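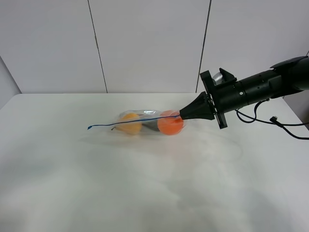
Trial Operators Wanted: Pallico Bench Arm Kit (casual, paid)

Location: Prendergast Street workshop, Ballinbridge
Hours: 18 per week, over 4 weeks
Start: December
Positions: several, day and evening shifts

Grimenia is looking for people to try out the Pallico bench arm kit before it goes on wider sale. Pallico is a small robotic arm with changeable end pieces, sold as a kit to packing sheds, food co-ops, school labs and repair shops. You don't need a background in robotics. We want people who will follow the printed guide, write down what happened, and tell us where the guide is wrong.

The current round is about bagged goods. Clear zip-top bags are awkward for an arm to deal with. They crinkle, they reflect the lights, and the contents roll about. We use fake produce such as pears, oranges and eggplants so the same set can be handled day after day without bruising or going off. A later part of the round covers boxes and small trays, which most people find easier.

What you'll do

On a normal shift you'll set up the arm from the kit, fit the end piece listed on the day's sheet, and run through a set of short tasks at a white bench. For each run you place the items as the sheet asks, start the task from the tablet, and record the result. If the arm misses, drops something or stops partway, you note it and reset. Don't try to help it along. We need the misses as much as the good runs.

You'll also swap end pieces, check the mounting bracket and cables before each session, and wipe down the bench. Once a week you'll fill in a longer form about the kit itself: the instructions, the labels on the parts, how long setup took you, and anything that pinched, snagged or was hard to reach.

The last round logged 3,166 runs across all benches. Most operators got through over 400 each, so you should be comfortable with repetitive work. There is a lot of putting the same orange back in the same bag.

What we're looking for

You'll need steady hands, reasonable eyesight (glasses are fine) and the patience to do a task the same way each time. You should be able to read and write plain English well enough to fill in the run log. Some of the work is done standing, though stools are provided and most tasks can be done seated. Tell us if you need the bench height changed.

Experience in packing, grocery, assembly, kitchen or lab work is useful but not required. We'd like a mix of ages and a mix of left- and right-handed people. If you have built or programmed robots for a living, please apply anyway, but mention it on the form. We keep a limited number of places for experienced people and they are given a different set of tasks.

You must be 18 or older and allowed to work in the country. Current employees of firms that make or resell robotic arms can't take part in this round.

Pay and conditions

Pay is hourly at the casual rate, with superannuation, and goes into your bank account each fortnight. The induction is paid at the same rate. Day shifts start at 9 am and evening shifts at 4 pm. Each has a paid tea break. If a bench is down and we can't move you to another one, you're still paid for the shift.

The workshop has step-free entry from the laneway side, an accessible toilet and a small kitchen. Street parking is free after 6 pm. The bus stops at the corner.

Safety

You'll be shown where to stand, how to use the stop button, and how to power the arm off before changing an end piece. Long hair must be tied back. No lanyards, loose sleeves or dangling jewellery at the bench. Closed shoes are required. Anyone who works around the arm with the power on during a changeover will be sent home for the day.

Recording

The benches are filmed while tasks are running. The cameras point at the work surface, but your hands and forearms may appear. You'll be asked to sign a consent form at induction. Please read it first and ask questions. If you'd prefer not to be filmed at all, this isn't the right job for you, though we do sometimes need people to proofread the guide and you're welcome to ask about that.

How to apply

Fill in the short form on the Grimenia website under Pallico Trials, or pick up a paper copy from the front desk at the Prendergast Street workshop. Include which shifts you can do and any dates you know you'll be away. No résumé is needed, just a few lines about work you've done with your hands, paid or unpaid.

We'll phone suitable applicants to arrange a half-hour visit. You'll see the kit, do a couple of practice runs and fill in a sample log. Applications close when all shifts are filled.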